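Ticket 3481
Product: Skomari scheduling and label printing, site install
Customer site: Reswood Linen Service, finishing room
Opened by: Anitha Kulkarni, site operations
Priority: 2
Status: Closed, fix confirmed

Summary
Bundle labels print with the wrong customer code after the afternoon shift change. Reprinting from the queue gives the correct code. No error is shown on the workstation.

Initial report
Labels for the hotel accounts come out with the code of the account that was processed before them. The text line with the item type and fold size is correct. Only the customer code and the barcode are wrong. The problem starts shortly after 2 p.m. and continues until someone closes the label program and opens it again. Mornings are clean. We first saw it in November, the week after the workstation was replaced. Bundles with bad labels were caught at the dispatch shelf, but one cart went out and had to be brought back.

Environment
Workstation in the finishing room, wired network. Label printer on USB, shared to the second workstation at dispatch. Skomari client version 5, server version 5. Customer list comes from the Finatow billing export, which is written to a shared folder and picked up by the Skomari import service. Two user accounts are used on the finishing workstation, one per shift.

Support, first response
Please send the client log from the finishing workstation for one full day, the import service log for the same day, and a printed label that shows the fault. Please do not restart the label program before copying the client log, as the log is overwritten on start. Also confirm whether the afternoon user signs in to Windows with their own account or continues in the morning session.

Customer reply
Logs attached. The afternoon user signs in with their own account through Switch User. The morning session stays open in the background. I asked the morning shift to sign out and they say the old workstation never needed it. The bad label is also attached, with the matching line from the work list. The work list has the right code on screen at the moment Print is pressed.

Support
Thank you. The client log shows two copies of the label program running from 14:02 onward, one in each Windows session. Both hold the printer open. The import service log shows a Finatow file picked up at 14:05, which is normal for your schedule.

Steps to try, in this order:
Sign out the morning session fully before the afternoon user signs in.
Print 4 test labels for 4 different accounts from the finishing workstation.
Compare the code on each label with the work list.
Repeat from the dispatch workstation.

Customer reply
Done. With the morning session signed out, all test labels from finishing were correct. From dispatch they were also correct. I then signed the morning user back in with Switch User and left it in the background. The first label was correct. The next three had the code of the account before. So the second session is what sets it off, but I can't rely on people remembering to sign out. The floor is busy at that time, and the folding tables and the workstation change hands within a few minutes of each other.

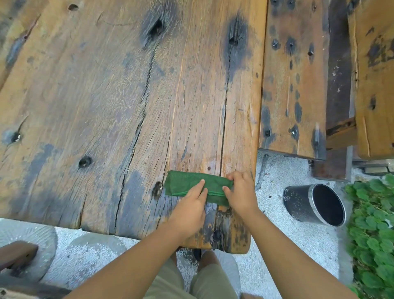
I would also like to know why the old workstation did not do this with the same two accounts. The procedure on our side has not changed.

Support
Understood, we will not leave it as a sign-out rule. Regarding the old workstation: please check the file skomari-client.ini in the program folder and send the section named [cache]. If you still have the old disk, send the same section from that one.

Customer reply
New workstation:
[cache]
path=C:\ProgramData\Skomari\cache
scope=machine

Old disk:
[cache]
path=%LOCALAPPDATA%\Skomari\cache
scope=user

I don't know who changed it. The new workstation was set up from the standard installer by our contractor, Mathew Office Systems.

Support
That explains the difference. In version 5 the installer default for a new machine is a shared cache. An upgraded machine keeps its earlier setting, and the old workstation had been upgraded from version 4.

With scope=machine, both sessions write the current customer record to the same cache file. The background session refreshes its record when the import service announces a new Finatow file. The foreground session then finds the file locked, skips its own write, and prints with whatever record is already there. The item type and fold size come from the work list directly and are not affected. A reprint from the queue reads the record from the server, so it comes out right.

Fix
1. Close the label program in all sessions.
2. Back up skomari-client.ini.
3. Set path=%LOCALAPPDATA%\Skomari\cache
4. Set scope=user
5. Delete the contents of C:\ProgramData\Skomari\cache. Leave the folder itself.
6. Start the label program in each session and wait for the customer list to load. The first load takes longer than usual.

The dispatch workstation has a single user account and does not need the change. It does no harm to make it there as well.

Customer reply
Changed on finishing and on dispatch. Step 5 failed at first with "file in use". The morning session still had the program in the notification area. After exiting it there, the delete went through. Test labels were correct with both sessions open, before and after a manual import of the Finatow file. Please keep the ticket open for 5 working days.

Support
Kept open. Step 1 of the fix has been updated to mention the notification area icon. A defect has been logged for the skipped write, as the client should stop with an error when the cache file is locked. No release date yet.

Customer reply
No wrong codes in 5 working days across both shifts. The dispatch shelf check has gone back to the normal sample. One request: please put the cache default in the install notes, under new machines. The contractor followed the notes as written and it isn't in them.

Support
Install notes change requested and linked to this ticket. Closing.

Resolution code: Configuration
Related: defect logged against Skomari client 5, cache write skipped on file lock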